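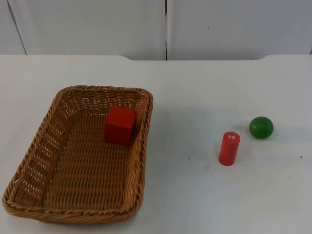
So I swam in my first masters meet last month, at the grand old age of whatever I am now, and people keep asking me how it went, so let me get it all down in one place.

Some background. I joined the Tuesday night group at the Bemcombe pool in September, mostly to get out of the house. Nabila Pangaribuan coaches it, and she has this way of asking you to do something awful in such a friendly voice that you've said yes before you hear it. That's how I ended up on the entry sheet for the 200 free and, God help me, a leg of the medley relay. Breaststroke. My worst stroke by a mile!

The meet was over in Steinbach, at the big pool with the proper blocks and the electronic boards. Warm-up was a zoo. We had 11 people in one lane at one point, all going different speeds, and I got kicked in the goggles twice by the same guy (he said sorry both times, very sweet). If you've never done a circle swim with strangers, picture a traffic jam where everybody is blind and slightly annoyed.

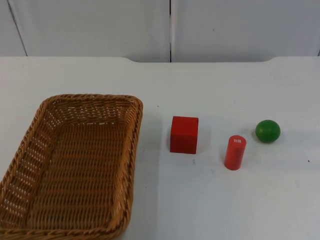 My 200 was in the second heat, lane 8, right up against the wall. I went out way too fast. I knew it by the first turn and kept going anyway, because the woman in lane 7 was right there and I wanted to beat her so badly. The third 50 was just ugly. My arms turned to soup, I took in a mouthful on the turn, and she went past me like I was tied to the lane rope. I came in fifth. But - and I'm still grinning about this - I took four seconds off my practice time, soup arms and all.

Then I had two hours to sit around in a damp towel eating pretzels. The event numbers at this thing are a mystery to me. Our relay was event 308, and there were nowhere near that many races. Lutfa Rathnayake thinks the first digit is the session, and she's been doing these for years, so I'll take her word for it.
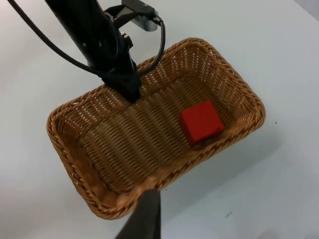
The relay was the best part of the day, no contest. Nithin Kulkarni led off on backstroke and handed me a lead, which I carefully gave away over the next 50 meters. I did at least touch with both hands, the one thing Nabila had yelled at me about all week. Lutfa went in on fly and dragged us back up to third, and then Raghavendra Kotian swam the freestyle leg of his life. He caught the Castex anchor right at the flags and we got second by a fingernail. I screamed so much I had no voice until Thursday.

We got little ribbons. Mine's on the fridge.

Next one is in the spring, and Lutfa is trying to talk me into the 400 IM. I told her I'd think about it, and I've been thinking about it, and the answer is still no. I did order new goggles though. The old pair leaks on the left side now, thanks to Mr. Very Sorry in the warm-up lane.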